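# Bumis 406 Bowl Tablets, tub of 200

Sold by Ait Ali Janitorial Supply, Tistimstead

Limescale is patient. It moves into a toilet bowl as a faint gray line, pays no rent, and by November has put in a deck. The Bumis 406 is a slow-dissolving tablet for people who would like the line gone and have already tried looking at it sternly.

Each tub holds 200 tablets. One goes in the bowl at closing time, fizzes in a modest way, and does its work while the building is empty. In the morning you brush and flush. If you were hoping for a foam volcano, we carry a competing product that does that, and we sell a good deal of it to people who come back later for this one.

## What it's good at

- Hard water rings, including the ones that have been there longer than the tenant
- The rough patch under the rim that catches everything
- Yellow scale at the waterline
- Rust marks, if they're light

It is no help with cracks, chips, or worn glaze. It won't unclog anything. It has a mild lemon scent that was described to us by the plant in Flomthorpe as "alpine," and we have let them have that one.

## How to use it

1. Flush once.
2. Drop one tablet in the bowl. For heavy scale, use 2, and don't get creative beyond that.
3. Leave it for 7 hours or overnight, lid down if there is a lid.
4. Brush under the rim and around the waterline.
5. Flush again.

For a bowl in regular use, one tablet a week keeps the line from returning. For a bowl nobody has loved in years, treat it every night until the scale gives up. Old deposits come off in layers, so the second night usually looks worse than the first. Keep going.

Bowls only, please. The tablets are too strong for tank parts, and a flapper valve that has sat in the stuff will let you know by running all night.

## Please read this part

The 406 is an acid cleaner. **Never use it with bleach or with anything that contains bleach,** including the blue things that hang off the rim. Take those out first and flush twice. Wear gloves. Keep the tub shut and out of reach of children, who will see 200 pieces of candy. Don't set tablets down on marble, limestone, or terrazzo, even for a second while you answer your phone. They leave a neat round mark, and the mark is permanent.

Full safety sheet is packed under the lid. If yours is missing, ask us and we'll send another before you open the inner seal.

## Specs

| | |
|---|---|
| Item | Bumis 406 |
| Count | 200 tablets |
| Form | Pressed, unwrapped, inner foil seal |
| Scent | Lemon (see above) |
| Septic systems | Fine at one tablet a week |
| Storage | Cool, dry, lid on |
| Made in | Flomthorpe |

## Things people ask at the counter

**Can I break a tablet in half?** You can try. They break into one half and a quantity of dust, and the dust gets up your nose.

**My tub has gone lumpy.** Damp got in. The tablets still work, but you'll be prying them apart with a screwdriver. Please don't use the good screwdriver.

**Does it work on urinals?** Yes, though the tablet needs standing water. There's a screen version coming, and it has been coming for a long while.

**Do you sell single tablets?** No. We did once, in paper envelopes. See the answer about damp.

## Brushes 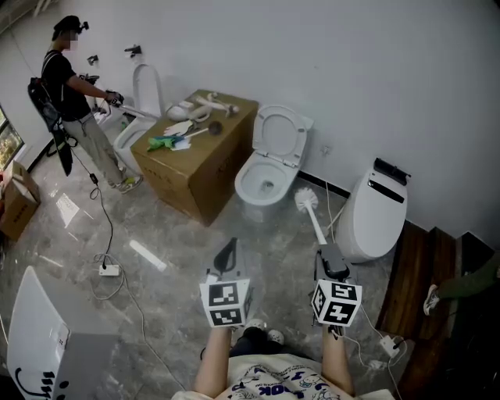 The tablets loosen scale, but something still has to knock it off, and we're asked about brushes nearly as often as about the tub. Any stiff toilet brush will do. A long handle like the white one in the photo keeps your knuckles clear of the rim, and white bristles have the drawback, or the virtue, of showing you exactly when the brush is due for replacement. Rinse the brush in the clean flush and let it drip over the bowl before you carry it anywhere, especially if your floor is real marble and not just marble-patterned. Brushes are sold separately, on the rack to the left of the mop buckets. Tubs are kept behind the counter, so ask for the 406 by number.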